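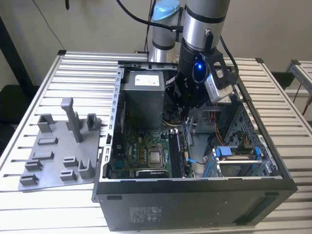
Ravn G3 gripper, three weeks on PC teardown

We bought the Ravn to replace an older Gora on our desktop disassembly cell. It has to reach down into an open tower lying on its side, next to the power supply, and that is where the Gora kept bumping the case.

The Ravn is slimmer and clears the walls. Over 752 picks it dropped 30, mostly ribbon cables. RAM sticks come out fine once the latches are open. Drive latches still need a person.

The wrist camera sits to one side, so Mpho Nel had to redo the calibration twice. Setup software is slow and the manual skips the force settings.

Good for boards and memory, weak on cables. We're keeping it and have ordered softer fingertips from Cikitz.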